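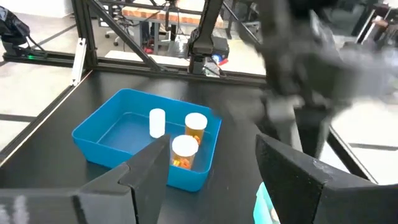
Hiltstead to change how unused medicines are collected

Pharmacies in Hiltstead will switch to a single intake procedure for unused and expired medicines in February, replacing separate arrangements that have been in place at each counter. The district health office published the procedure this week, together with results from a trial in the neighboring town of Penry.

Under the new rules, residents may return prescription and over-the-counter medicines in the original container. Tablets and capsules no longer need to be emptied into a bag first. Liquids must stay in a closed bottle and are kept apart from solids from the moment they are handed over. Needles, inhalers and thermometers that contain mercury are excluded and remain with the hazardous waste site on the Warkedholm road.

The Penry trial ran for 15 weeks at two pharmacies. Staff accepted 301 returns, of which 32 were turned away or redirected, most of them sharps or pressurized containers. The health office said the rate of redirected items fell in the second half of the trial, after a printed list of accepted items was moved from the back wall to the counter.

Containers handed in during the trial were sorted by type of closure and by whether a label could still be read. A readable label lets staff set aside controlled substances, which are logged by two people and stored in a locked cabinet until pickup. Containers without a label are treated as unidentified and go straight to incineration – they are not opened.

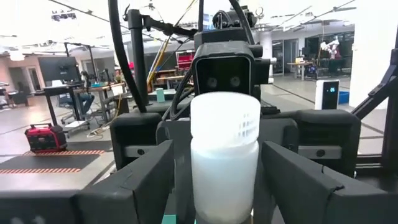
A white plastic bottle with a wide cap.

The previous practice in Hiltstead varied from one pharmacy to the next. Some asked residents to remove all packaging, which reduced volume but left staff with mixed loose tablets and no record of what they were. Others took sealed packages only. The health office said the differences led people to keep old medicines at home or put them in household trash.

Personal details are the responsibility of the person returning the medicine. The office recommends covering the name and prescription number with a dark marker and leaving the name and strength of the drug visible. Pharmacies will keep a marker at the counter. Cardboard boxes and leaflets should be removed at home and recycled with paper.

Collected material will be weighed at each pharmacy and moved to a transfer room at the Gredura depot, where it is held in sealed drums. A drum is closed when it reaches 85 percent of its rated fill weight. The remaining margin allows for absorbent material, which is added to any drum that holds liquids. Drums are then taken by road to a licensed incinerator outside the district. Pickup from the pharmacies will follow a fixed schedule at first and will be reviewed after the first full quarter.

The procedure also sets storage conditions for the period between return and pickup. Intake bins must have a lid that locks, must be kept out of direct sunlight and may not stand in the same room as stock for sale. Smaller pharmacies without a second room may use a lockable cupboard, subject to inspection before the start date. Returned medicines may not be dispensed again under any circumstances, including unopened packages.

There is no charge to residents. Pharmacies will receive a flat payment per sealed bin, paid from the existing waste budget, and the drums are supplied by the depot. The health office has not published an estimate of the yearly cost and said the Penry figures cover too short a period to support one.

Care homes and veterinary practices are not part of the new arrangement. Both produce larger amounts and already have contracts with waste carriers – those contracts continue unchanged. Home care staff may bring back medicines on behalf of a client at any participating pharmacy, provided the quantity fits in one intake bin.

A list of participating pharmacies and their opening hours will be posted at the Hiltstead town hall and at the library before the start date. Returns are accepted until half an hour before closing. Residents of Penry can continue to use the two trial locations, which will change over to the Hiltstead forms at the same time.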